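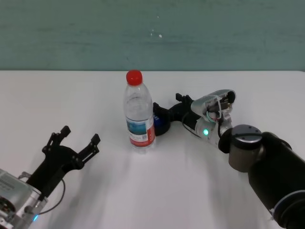

# Histley Hydrant Inspection Records

One row per hydrant visit, entered by the crew that made it. The file has 300 rows from the Histley and Tomau districts, all from the November flushing round.

## Columns

- `hydrant_id`: district letter plus number
- `static_psi`: pressure with the hydrant closed
- `flow_gpm`: blank if no flow test was done
- `status`: `ok`, `repair` or `out`
- `notes`: free text, not spell-checked

## Known problems

- 12 rows have no `static_psi`.
- Station 2 entered street names in capitals.
- Private hydrants are not included.

Do not use this file for dispatch. Send corrections to Asanka Biswas with the hydrant ID in the subject line.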